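Laboratory automation budgeting

Laboratory automation budgeting is the planning of costs for robots that handle tubes, racks and beakers. The arm is usually quoted alone. Gripper fingers, partitions and spare labware are listed separately. In a planning guide dated 02/08/2018, Merike Navickas set aside up to 155 hours for setup.

Bench work with tubes and glassware 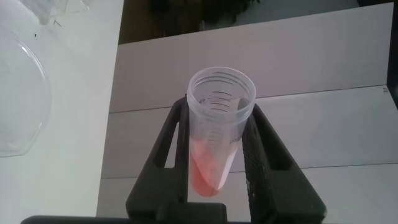
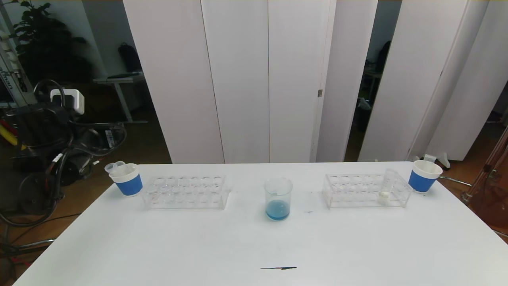 Service contracts are normally renewed each December, and training is charged per operator.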